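25/04/2024
Notebook, Konov bench, computer disassembly task

Continued with the desktop tower, case on its side and side panel off. Total is now 610 demonstrations, of which 5 must be thrown away because the log clock jumped. I moved them to the folder "rejected" and did not delete them.

Zoriana Tkachenko looked at the replays from yesterday. She thinks that we approach the card area always from the same angle, and the policy will learn only this one. I agree. From now on the operator changes the start pose of the arm before every episode – small changes, but real ones.
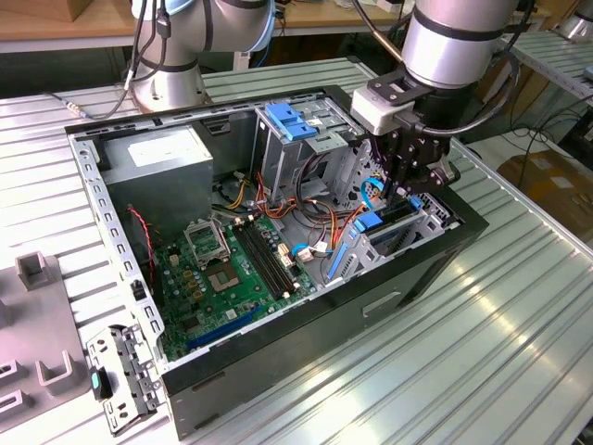

Also we shortened the pause at the start of an episode. Before it was nearly 2 seconds, and the model in December learned to wait there for no reason. The old episodes I will trim by script, not by hand.

Labels: please write "latch" only for the latches and "retainer" for the plastic part at the rear. In the Rana set both words are mixed and I lost a morning with it.

Open points:
Gripper force is still the default value. To ask Zoriana what she used for Brirken.
Cables move between episodes and we do not put them back the same way. I think this is good for variety, but it should be written in the metadata.
Episode 989 in the numbering is a test, skip it in training.

Next: copy everything to the Ekasley disk and start a short training run overnight.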